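Collecting handheld gripper demos at home for cloth folding – is this worth it or am I wasting a month?

Asked in: Robot learning / Data collection
Tags: demonstrations, handheld gripper, deformables, dataset size

I've been handed a project I have doubts about and would like opinions from people who have done it. The plan, which I did not write, is to send handheld grippers with a wrist camera out to people's homes, have them fold and move clothing on their own beds, and train a policy that then runs on a fixed arm in our lab. The vendor (Lulero) says a couple of hundred clips per garment type is plenty. Their slides show one T-shirt on a white table, so forgive me for not being moved.

What we have so far: 46 usable clips from 7 homes, mostly jackets and sweaters. I threw out 58 others for tracking loss or for people stopping halfway to talk. So more than half of what came in is trash, and I'm the one watching all of it.

My questions:

1. Does variety in the background really make up for small numbers, or is that something people say to justify messy data?
2. Puffy jackets. The fingers sink in and I can't tell from the video whether the grip is good. Do you label this by hand?
3. Is there any point in keeping clips where the person changed their mind about where to grab?

Please no links to the Lulero overview. I've read it.

– posted by pindell_arm

2 answers

Answer 1 (accepted)

Yen-ting Wu

I ran a collection like this for a group using the Dorko pipeline, so take this as one person's experience with one setup. I was about as doubtful as you are and I still am on some points.

On variety: it helps, but less than the sales talk. What it bought us was a policy that didn't fall apart when the bedspread changed. It did nothing for the folding itself. Our success rate on a garment we had few clips of stayed bad no matter how many bedrooms were in the set. If your lab arm will only ever see one table, most of that variety is money spent on a problem you don't have. I would ask whoever wrote the plan what the deployment surface is. If they can't answer, there's your month.

Throwing out more than half is normal at the start. Ours got better once we stopped mailing a PDF and did a two minute practice round with each person. Check whether your tracking losses come from the same one or two homes. Plain walls and fast turns did most of the damage for us, and no software setting fixed it.

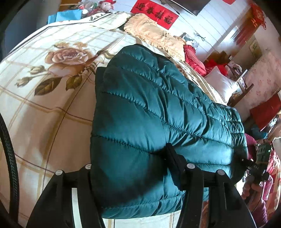 Puffy jackets are where I would spend the effort, and where I trust the video least. Quilted fabric gives way a long distance before anything is held. In a view like the one I've put in, with one fingertip pushed into a shiny teal jacket that's already folded into a fat bundle, I couldn't tell you from the picture whether that grip would survive a lift. The highlights on the ridges look much the same to me at light and firm pressure. So yes, label by hand, but don't try to label the grip from the moment of contact. Go forward to the lift and mark whether the bundle came up with the fingers, then copy that label back to the contact frames. It's slow. If your gripper logs finger width, plot it next to the video before you hire anyone to do labels. On thin shirts it told us a lot, on padded stuff only a little – I'd still look.

A bed like that is also a fair test of your background question. It has a printed rose, a checked grid and ruffled pillows all close to the garment. If you hold out one home like it and performance drops hard, you know the policy was leaning on a plain surface. Hold out the whole home, please. People split by clip and then report wonderful numbers.

On your third question, keep the changed-mind clips but put them in their own folder. We trained with and without them. The run with them recovered from bad grabs a bit more often and also dithered a bit more. I wouldn't bet much on either result, we didn't have enough trials.

Answer 2

dorko_user

just get more data. 46 is nothing. we use the Lui converter and it drops bad tracking automatically so you dont have to watch every clip. set the threshold low and let it run overnight

Comments on answer 2

pindell_arm: Drops it based on what? I tried Lui in May and it kept a clip of somebody's ceiling.

dorko_user: did you calibrate first

pindell_arm: Yes. Twice.

Yen-ting Wu: It only checks for gaps in the pose track, as far as I could find. A ceiling with smooth tracking passes. Fine as a first filter, but you'd still want to look at what's left.

pindell_arm: Accepting the first answer. I'll do the held-out home test before collecting anything else, and I've asked about the deployment surface. No reply on that so far.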